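Dear friends at the Ritby Fund,

It's June, the windows are open at last, and I finally have enough to tell you that a proper report seems better than another of my hurried emails. Thank you for your patience over the spring. I know you asked for two pages and I know this will run over, but you have always been kind about that.

As you'll remember, your grant is paying for the Csonka valley songbook: the gathering, writing down and printing of the work songs, lullabies and wedding verses that people in the villages between Csonka and Sudska still sing, or can still half sing if somebody starts them off. We had the old parish notebooks to begin from, and the reels that Serard Library kept in its basement all these years, and beyond that we had only goodwill and a borrowed van.

## Where the collecting stands

We've finished the visits on the Csonka side, and I'm happier with them than I expected to be. Winter turned out to be the right season for it. People are home, the stove is going, and a visit that we'd put down for an hour would stretch to the whole afternoon, with the good songs nearly always coming after the second pot of coffee. One woman sang us a spinning song she was sure had four verses, and then, while we were putting our coats on, she remembered three more in the hallway. We took our coats off again.

The Sudska side is behind. The road over the ridge was closed longer than usual, and then lambing began, and I wasn't going to ask anybody to sit down and sing for us during lambing. We've started there now, and the choir at Sudska has given us the use of its rehearsal room, which has a good wooden floor and a terrible echo. We hang blankets. I'd like to carry the visits on through late summer if you're comfortable with that, and I've put the question more formally at the end.

## Writing things down

This is the slow part, and I'd like to explain why, as I suspect it looks from the outside as though we've been doing very little. A singer will give you the tune one way on the first verse and quite another way on the third, and both are right. Our early drafts smoothed these differences out. They looked lovely on the page, and when I read them back to the singers they were polite about it and plainly didn't recognize their own songs. So we went back and began again with the variants written in small notes above the staff.

The words have been their own adventure. Spelling in the valley dialect was never settled, and the parish notebooks spell the word for "threshold" differently from one page to the next, sometimes in the same hand. After a great deal of talk we've agreed to print each text as close to the singer's speech as ordinary letters will allow, with a plain English line underneath. A glossary will go at the back. I had hoped to avoid a glossary, but I've come around to it, and I confess I now enjoy it more than almost anything else in the book.

The typed texts, the English lines and the glossary all live in one long working file, which gets corrected every evening and argued over every morning.
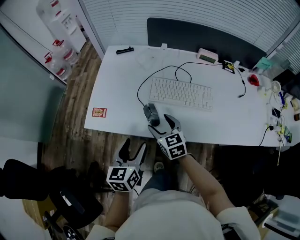
*1,140 words · 6 min read*

The reels from Serard Library have now all been listened to, at least once through. Some are in fine condition. A few have a hum that sits right on top of the voice, and two have no label of any kind, so we may never know who is singing on them. One of those two is the most beautiful thing we've heard in the whole project, a harvest song that breaks off partway through. I've played it to everyone who'd sit still. An old man in Csonka thought he knew the voice, slept on it, and called the next day to say that he didn't after all.

I'd like to include that song anyway, marked "singer unknown," with the melody ending where the tape ends. If any of you feel strongly that an unfinished song doesn't belong in a printed collection, please tell me soon, as it affects the order of the whole harvest chapter.

## The book itself

We've settled on a print run of 900 copies. I went back and forth on this for weeks, and what decided me was the list of people who had already asked for one: the schools, the choirs, the families who sang for us, and a surprising number of grandchildren who've moved away and wrote to say they'd like something to hold on to. Every household that gave us a song will receive a copy free of charge, and we've set 20 aside for Serard Library and its branches.

The printer has sent paper samples. The heavier stock is nicer under the hand but the book won't stay open on a music stand, so we're going with the lighter one and a sewn binding. Anyone who has tried to sing while holding a page down with an elbow will understand.

The cover is undecided. There's a pattern from a Sudska apron border that we all love, and we're asking the family whether they'd be happy to see it used.

## Money

Most of the spending so far has gone where we said it would, on travel, transcription and the care of the reels. Fuel cost more than planned on account of the long way around the ridge. Against that, we paid nothing for rooms, because every village found us a place to work and in several cases fed us as well. The one new expense is the sewn binding, which I'd like to cover from what remains in the travel line. The full figures are on the separate sheet that goes with this letter, and Aurelia Radu, who keeps our books, will gladly go through them with you by phone. She's easiest to reach before ten in the morning.

## What's worrying me

Mainly time. Several of our singers are very old, and one whom we'd planned to visit on the Sudska side passed away in the spring before we could get over to her. Her daughter has asked us to come anyway and says she knows most of the lullabies. We'll go, of course. I've moved the oldest singers to the front of the list, whatever it does to the driving.

The other worry is smaller. We've been asked more than once whether there will be recordings to go with the book, and there's no budget for that. I don't want to promise it. I mention it in case you know of anybody who might like to help.

## What I'm asking of you

- Your agreement that the Sudska visits may run through late summer
- Permission to move the leftover travel money to the binding
- Your thoughts on printing the unfinished harvest song

A short note on each would be plenty. If any of you can get up to the valley, the choir at Sudska rehearses in the evenings all summer long, and they've told me to say that guests are welcome and will be expected to join in on the choruses.

With real gratitude, and apologies for the length,

The Csonka Valley Songbook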